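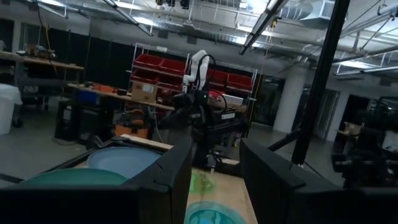

Negative equity estimates, Manalo and Hillamar - run log

Tuesday, October 22, 2019

Picking up from the parcel match. The recorder's extract and the assessor roll are now joined on parcel number for both neighborhoods. Working file is 1508 owner-occupied parcels with at least one open mortgage. Of these, 866 are in Manalo and the rest in Hillamar. Condo units are out for now. Their parcel numbers carry a suffix in the assessor roll that the recorder drops, so a unit can pick up the lien of the unit next door.

Parcels with a mortgage but no readable original principal: 86. Set aside in their own table, not imputed. Nearly all are older assumption deeds where the index entry points to a previous instrument. Someone would have to pull the scans.

Balance estimate

The extract gives original principal and recording date, no rate. Rate assigned from the average 30-year fixed rate for the month of recording, then amortized to the end of the last quarter. Known problems:

Refinances. A new deed of trust should cancel the old one, but the release is often recorded months later or never. Rule adopted: if a second first-lien instrument appears for the same owner and its principal is at least equal to the estimated balance on the first, treat the first as paid. If it is smaller, treat it as a junior lien and add it.

Home equity lines. Recorded at the credit limit. We have no draw information. Ran two versions, one with lines at zero and one with lines at half the limit. Reporting both. Full limit was tried in March and pushed the share up by an amount I don't believe.

Modified loans. Modifications that capitalized arrears are recorded only when the lender bothered. Balances on these will be too low wherever the paperwork is missing. No fix.

Value estimate

Zisovero output used as delivered for the first pass. It fits well in Hillamar, where there are enough arm's-length sales per quarter. In Manalo it runs high. Checked it against sales from the last four quarters that were not in its training set. The error is not symmetric: the cheapest third of houses is overvalued, the top third is close to right. This matters more than any of the balance questions, because the cheap houses are where the loans are close to the value in the first place.

Tried three things:

1. Separate intercept for Manalo. Helps the mean, does nothing for the bottom third.

2. Repeat-sales index from the last recorded purchase. Too thin. Many of the pairs have a foreclosure sale at one end, and an index built on those goes up steeply for reasons unrelated to the neighborhood. Dropping them leaves too few pairs to report by quarter.

3. Condition adjustment using code enforcement cases. An open case within the last two years enters as a flag. This brings the bottom third down and leaves the rest alone. Keeping it, with the caution that enforcement is complaint-driven and some blocks complain more.

Confidence bands by resampling, 1000 draws, parcels resampled within block group. First attempt resampled individual parcels across the whole file, which gave bands that were far too narrow. Neighboring houses share errors. Rerun took most of the afternoon because the amortization step was sitting inside the loop. Moved it out.

Results so far

Not copying percentages in here until the Manalo value correction has been checked by someone other than me. Direction only:

Hillamar - share underwater is low and hardly moves between the two equity line versions. Most of the remaining cases bought near the peak and never refinanced.

Manalo - share underwater is several times the Hillamar share under every version. The correction in item 3 raises it further. There is a large group just above water, with equity smaller than the cost of a sale. These owners count as recovered in the usual tables. They can't sell without bringing cash to closing, so I want them as a separate category in anything we publish.

Terms for the tables, so that we stop changing them:

Underwater: estimated total balance greater than estimated value.
Near-underwater: equity from zero up to the assumed selling cost, set at 8 percent of value.
Severely underwater: balance at least 25 percent above value.

File notes

Cistotach export is truncating owner names at 30 characters. This breaks the same-owner test in the refinance rule when two names are on the deed. Workaround is to compare the first surname only. Causes a few false matches between relatives on the same street, which I can live with because the parcel number also has to agree.

Tax-exempt transfers between family members show up as sales at one dollar. Filter was catching these but missing ten-dollar ones. Threshold raised.

Do not use the mailing address field to decide owner occupancy. It lags by up to a year after a sale. Homestead exemption is better but undercounts in Manalo, where a fair number of eligible owners have never filed. Any parcel with matching mailing and site address and no exemption is now kept, with a flag. Balance and value steps ignore the flag. The summary should be run with and without them. 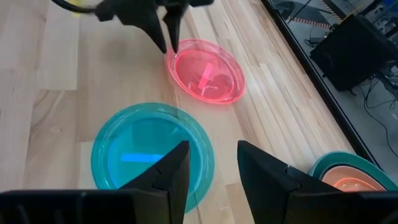
Aileen Tagle read the draft tables and objected to the selling cost being a flat percentage. On a cheap house the fixed items (title, recording, survey, a minimum commission) take a bigger bite, so 8 percent is too low exactly where the near-underwater group is concentrated. She would rather see a fixed dollar part plus a percentage, and asked whether arrears on property tax and water should be counted as liens, as they have to be cleared at closing.

Both points accepted. Selling cost will be split into a fixed part and a rate. Tax arrears can be joined by parcel number from the collector's file. Water arrears are kept by service address and will need a fuzzy match, so they wait.

Open items

Pull scans for a sample of the parcels with no principal and see whether they differ from the rest in year of purchase.

Rerun Manalo with the new selling cost. Keep the old output under its current name.

Ask for the parcel suffix table so the condos can go back in.

Second reader for the enforcement flag. Aileen has the code and the block group map.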